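# 关于 Kodia

你好呀，欢迎来到我们的"关于"页！先给你看看狮子和小猪，聊我们自己的事放在后面。
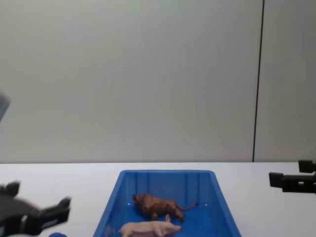
*蓝托盘里的狮子和小猪，都侧躺着。*

我是 Kodia 的店主，也是这里写字、回信、洗玩具、贴标签的那个人。Kodia 做的事说起来很简单：我们收别人家里不玩了的小动物玩偶，狮子啊、猪啊、长颈鹿啊、说不清是狗还是狼的那种啊，洗干净，补一补，按主题配成一盘一盘的，再借给幼儿园、社区活动室和普通家庭。借一个月，还回来，换下一盘。

店名常有人问。Kodia 是我女儿两岁多的时候给一只棕熊起的名字，那只熊少了半只耳朵，到现在还在柜台上站着，不外借，出多少钱也不借（真的有人问过）。注册的时候我想了一晚上别的名字，写了满满一张纸，第二天早上看了看，还是填了 Kodia。

## 怎么开始的

最早就是我家阳台上的一个纸箱。女儿上小学以后，那箱动物她就不怎么碰了，我想送人，又舍不得，拖了大半年。后来楼下邻居家的小朋友来玩，一屁股坐在地上，把整箱倒出来，玩到天黑都不肯走。他妈妈问能不能借回去几天，我说好啊，就找了个托盘，装了一小群给她端下去。

过了一阵她端回来，托盘里多了一只别家的鸭子。我给她打电话，她说哎呀那是他自己的，他觉得鸭子也该住过来。

那只鸭子后来还给他了，可是"一盘动物借出去"这件事就这么留了下来。先是一栋楼，后来是隔壁那栋，再后来有个幼儿园老师加了我的微信，开口就问有没有"农场的，要多一点猪"。我那时候只有两只猪！赶紧到处去收。

现在架子上一共有 107 盘可以借，有农场、草原、森林，还有一些乱七八糟但是特别受欢迎的混搭盘。

## 为什么用托盘装

我们试过布袋，也试过带盖的收纳盒。布袋的问题是动物的腿和尾巴全缠在一起，小朋友拿到手第一件事就是往外抖，抖完沙发底下三只，电视柜后面一只。带盖的盒子呢，盖子总是丢。真的，我到现在也不知道那些盖子去哪儿了。

托盘就好多了。往桌上一放，里面有谁一眼看得清清楚楚，伸手就能拿。收的时候也省事，孩子自己就会往里放，有的一只一只摆好，有的哗啦一下全推进去，都行。我们对"摆好"没有要求，动物躺着也好，站着也好，叠罗汉也好，在盘子里就算回家了。

我个人喜欢蓝色的。棕色的狮子、浅粉色的小猪放在蓝底上特别显眼，找起来快，拿来配盘的时候我心情也好。Hamish 说这纯粹是我的偏心，他觉得颜色越杂越热闹。我们为这个拌过嘴，结果就是你借到的可能是我喜欢的蓝，也可能是他塞进来的别的颜色，请多包涵。

## 狮子和小猪能不能放一盘

能！这大概是我们收到最多的一个问题，老师问，家长问，连送快递的师傅都问过。

一开始我很老实，农场归农场，草原归草原，标签写得整整齐齐。借出去以后发现，孩子们根本不理这一套。还回来的农场盘里有时候会多出一只斑马，草原盘里少了一只，翻来翻去，原来是同一家借了两盘，互相串了门。有位老师跟我讲，她班上有个小姑娘坚持狮子要睡在小猪旁边，理由是"狮子晚上怕黑"。我听完回来就配了第一盘混搭，狮子、小猪、一只绵羊，还有一只表情很严肃的犀牛。

那一盘出去之后几乎没在架子上待过。

所以现在混搭盘是正式的一类了。想要规规矩矩分好类的，我们也有，借的时候说一声就行。

## 一只动物来了以后

我写细一点，因为总有人不放心卫生，这个担心我特别理解。

动物到店以后先过一遍手。我会捏捏腿，看看尾巴根，摸摸有没有毛刺或者裂口。狮子的尾巴又细又长，最容易出事，鬃毛的缝里也爱藏东西，饼干渣、橡皮泥、亮片，什么都有。猪相对省心，主要看耳朵和鼻子。

然后是洗。温水，一点点洗洁精，软毛牙刷顺着纹路刷，刷完冲干净，铺在毛巾上晾透。梅雨天晾得慢，我会多留一天，宁可让你晚一天拿到。

掉漆的我们一般不补。年纪大一点的动物身上有点磨损，我觉得挺好看的，小朋友也从来没有投诉过。断腿断尾的由 Hamish 来看，能修就修，修不好的进"医院抽屉"。那个抽屉你来店里可以要求参观，里面有一匹三条腿的马，很多孩子专门来看它。

最后是配盘，这是我最喜欢的部分。把洗好的动物摊在桌上，拿个托盘，一只一只往里挑。大的先放，小的后放，得有两只能"说得上话"的，还要留点空位，因为孩子总想加点自己的东西进去。我有时候配一盘要配很久，Hamish 在旁边等着写标签，等得直叹气。

## 店里都有谁

就我们两个人。

我管收、洗、配盘和回消息。回得慢的时候多半是手上全是泡沫，别着急，看到一定回。

Hamish Doolan 管修理、标签和那张谁也看不懂的借还表。他以前做木工，手特别稳，粘一只小鹿的角能屏住呼吸半天。他的中文写得比说得好，标签上那些一本正经的小字都是他写的，比如"本盘含河马，较重，请双手端"。

另外要谢谢几家一直在一起的朋友。Skukdale 是我们隔壁的绘本馆，他们每个月挑几本书，我们照着书配动物，孩子听完故事转身就能玩。Nepia 是河对面的小咖啡馆，在窗边给我们留了一层架子，你可以在那儿还盘，顺便喝点东西（他们家的热可可我推荐给所有人）。托盘是从 Pirnex 拿的，一家很小的日用杂货批发，老板脾气急，但是每次都帮我挑没有刮痕的。

## 怎么借

到店里来挑，或者发消息告诉我孩子多大、喜欢什么，我来配。第一次借要交押金，一盘 70 元，什么时候不想借了，把盘子还回来，押金就退给你。

借期一个月，想多留几天跟我说就好。每家一次最多借 2 盘，幼儿园和活动室可以多，我们单独商量。

还的时候不用洗，真的不用，我们反正都要再洗一遍。少了一只也别慌，先看看沙发缝、洗衣机、车后座，还有孩子的外套口袋。实在找不到就告诉我是哪一只，我们架子上有替补。如果过了很久它又自己冒出来了，欢迎送回来，我会很高兴的！

有一点要拜托大家：还在爱往嘴里塞东西的年纪，也就是 3 岁以下的宝宝，请不要单独让他们玩小号的动物。我们有一些大个头的盘，借的时候提醒我一下，我给你换。

## 我们也收动物

家里有不玩的动物玩偶，脏一点旧一点都没关系，送来就行。特别缺猪（一直都缺猪，我也不知道为什么），也缺海里的，鲸鱼、海豹、章鱼都要。恐龙暂时够了，真的够了，Hamish 说再来恐龙他就要搬出去给它们腾地方。

送来的时候如果它有名字，请写张小纸条告诉我们。我们会把名字写在标签背面，下一家的孩子翻过来就能看到。有只狮子叫"外公"，有只猪叫"星期八"，还有一只骆驼，纸条上写的是"它不喜欢被放在最下面"，我们就一直把它放在最上面。

七月店里会热闹一些，放假了，借的人多，架子空得快，想要指定主题的话早点跟我说。上午我一般在后面洗东西，门铃要多按两下。下午两点以后前面都有人，进来坐，柜台上那只缺耳朵的熊可以摸。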